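Home > Forum > Home Machines > General

Can it do laundry yet?

kallano_fan
I think two arms are enough for hanging clothes now. My friends do not agree.

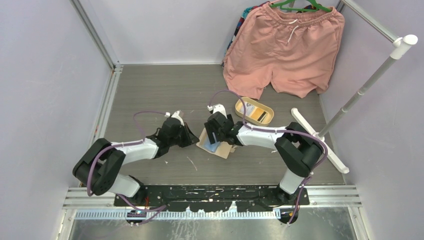
Pink shorts on the green hanger, both grippers at the cardboard.

threadbare131
Shorts are easy. Show me a wet bed sheet.

Odd_Sotelo
I disagree, a drawstring is not easy. I would wait 3 years before I buy one.

kallano_fan
Three years is too long for me. I will ask again in December.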